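Standero Robotics Club
Thread, 13 posts

1/13
Good evening all! I promised a few of you a proper catch-up on how the drinks project is going, and as usual I have far too much to say, so put the kettle on.

2/13
For anyone new, we're a student club, we meet on Thursday evenings, and this term's project is getting a robot to make a glass of iced lemon water. It sounds like a small thing. It has eaten my entire February and I've loved nearly every minute.

3/13
The project is called Drollness, which was the winner of a very silly vote, and I have stopped trying to get it changed. It's on the posters now.

4/13
We started with the lemon, mostly out of stubbornness. Picking up a cup is a nice gentle first job and any sensible club would have begun there, but everyone wanted to do the cutting, and I do think it's better to meet the hard bit while you still have the energy for it. 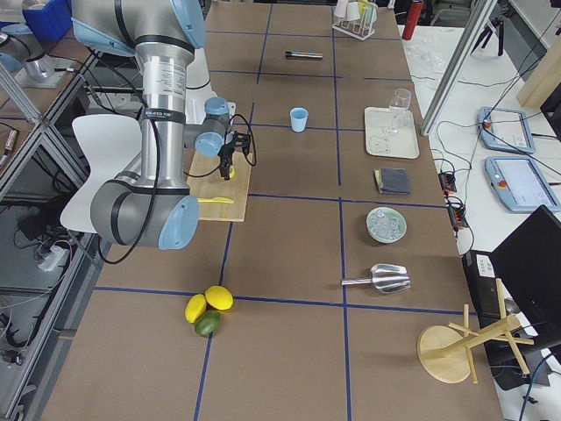 5/13
Let's talk about the tape, as I get asked about it more than anything else. The table is marked out in blue tape so that each thing has its own square, and when one of us says "the ice square" we all mean the same bit of table. Before that we had a lot of "left a bit, no, my left".

6/13
The tape isn't perfectly straight and I've made my peace with that. We did it late one evening with one long ruler between us, and the newer members were so proud of it that I wouldn't dream of pulling it up again.

7/13
We've had 700 practice runs so far, counting the short ones where all we wanted was to reach the board and come back. I keep the tally in a paper notebook (yes, I know) and there's a lovely tea ring on the page where we passed 500.

8/13
Things the students have found harder than they expected: ice, see-through glasses, anything round. A lemon looks so friendly until you ask a machine to take hold of one! We've had long and quite heated talks about whether to go for the middle or nearer the end, and I don't believe we're finished.

9/13
The plastic knife was my one firm rule, by the way. I had a polite message from a parent asking about blades and it was a real pleasure to be able to write back "yellow, and plastic".

10/13
We've entered the Grornow Cup with it, in the student kitchen class. You get 2 attempts, the judges lay your table out to a plan you send in beforehand, and you mustn't touch anything once the clock has started. Our plan has the board at the top left, the cup in the middle, and the ice, the towel and the tray along the near edge.

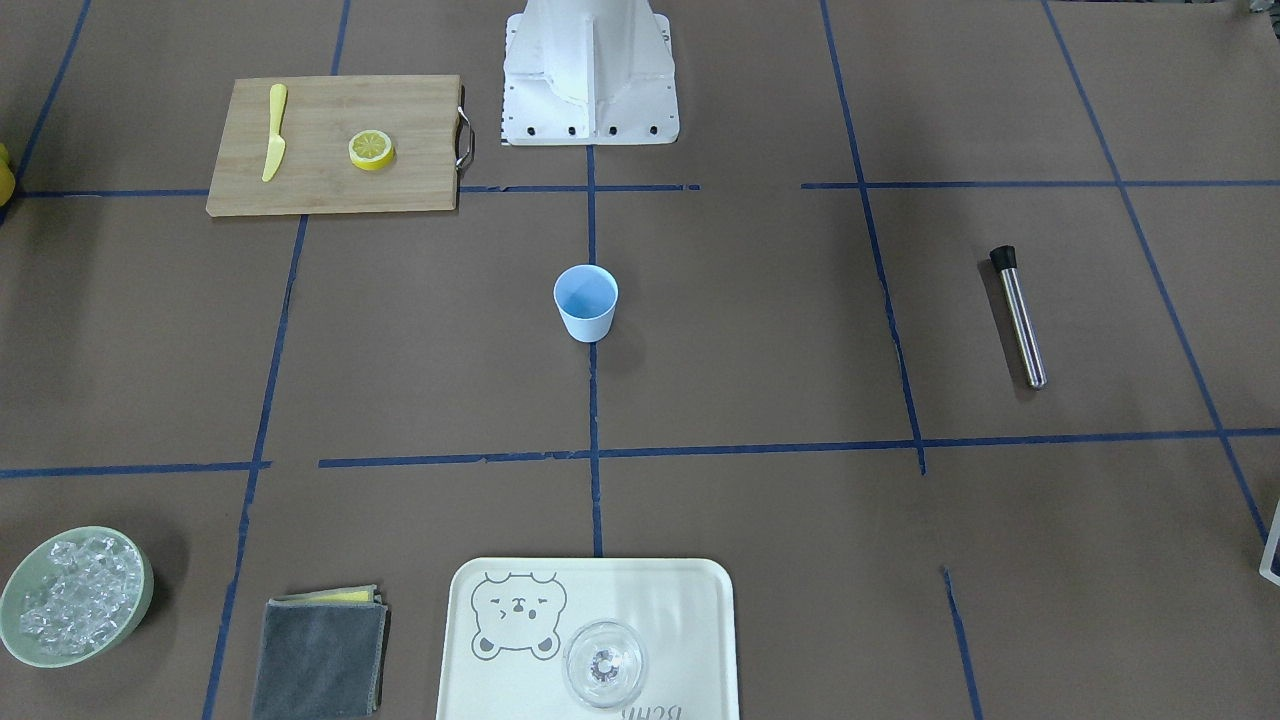 I've redrawn that plan more times than I'd like to admit - the tray alone has lived in three different squares - but I think we're close now, and I'd rather the students spent their evenings on the pouring than on moving things about.

11/13
Money, while I'm here. The trip and the entry come to £1198 for the whole group, and the bake sale has made a very good dent in that. Thank you to everybody who bought the flapjacks, including the batch that had to be eaten with a spoon.

12/13
A big thank you as well to Kjærgaard, the café on the corner, who have been keeping us in ice on club nights and have never once asked for their tub back. I'll return it this week, I promise.

13/13
Next session we're trying the whole routine from start to finish, lemon to glass, with no stopping to fiddle. Come along and watch if you're free, doors are open from half past six, and do bring a jumper as the heating goes off early.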